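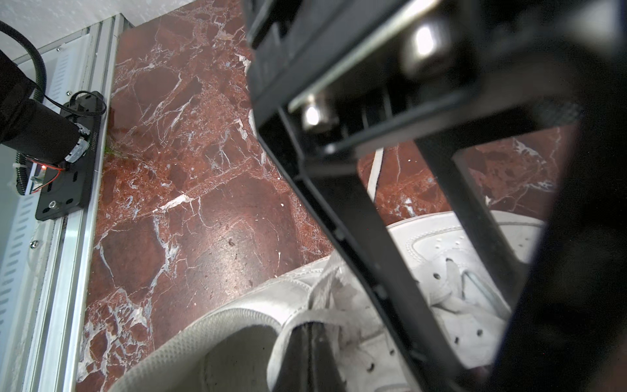

White leather sneakers on the marble floor

Shoe care assistants wanted – Lornutell

Lornutell cleans, re-laces and stores shoes for hotels and private households in Udton. We are hiring 3 assistants for our intake and cleaning room. Most of what comes in is sneakers, and most of those are white.

The work
Shoes arrive in pairs and are tagged before anything else is done. You will take out the laces, brush the uppers, clean stitching and perforated toe boxes by hand, wipe down collars and linings, and put the laces back in. Finished pairs go on the racks by tag number. On a busy shift the room handles up to 96 pairs. You will also sweep and mop the intake area at the end of the day.

What we ask for
No experience is needed, but you should be comfortable with small, repetitive hand work and able to stand for most of a shift. You need to tell smooth leather from suede and canvas – we will show you how in the first week. Some of our customers are particular about how their laces are tied, so please read the tags.

Pay and hours
Pay is $17 an hour, including training. Shifts are mornings or afternoons, and you can ask for one or the other. Assistants who stay through the first season receive a $500 bonus.

How to apply
Write to Fermín Riquelme at the Lornutell front desk, Habte Building, Udton, with a short note on past work and the hours you can do. Applications close Dec 25, 2025. Questions about the shifts go to Tadhg Ó Flaithearta at the same address.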